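Moving the stamp collection, part two

2025-04-28

My uncle's albums are all out of the apartment in Piltberg now. I had guessed 100 pages and it came to 200, plus the loose envelopes he kept in a dresser drawer.

Most of it is ordinary postage from the sixties and seventies. He bought by mail from a dealer called Gkikas and saved every invoice, so I know what he paid for nearly all of it. Nothing cost much. He liked sets with ships and he liked them complete.

Soaking

I soaked the envelope stamps in cool water, face down, and let them dry on paper towels overnight. The red ones bleed — do those by themselves. A few had been glued to index cards with something brown that would not let go, and I left those alone.

Catalog numbers

Evanthia Drakos lent me her old catalog, and I have been writing the numbers in pencil on the glassine. Two of them, 2171 and 3014, are missing from the set lists he typed up, but the stamps are there. I think he bought them late, after he stopped typing.

Storage

The old albums smell of the basement, so I am not keeping them. Pages go into sleeves, the sleeves go into binders, and the binders stand upright. Duplicates go in a cardboard box until October, when Nektarios Stefanou comes through and takes what he wants. 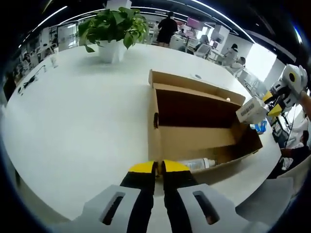
What's left

The first day covers. I haven't opened that bag yet.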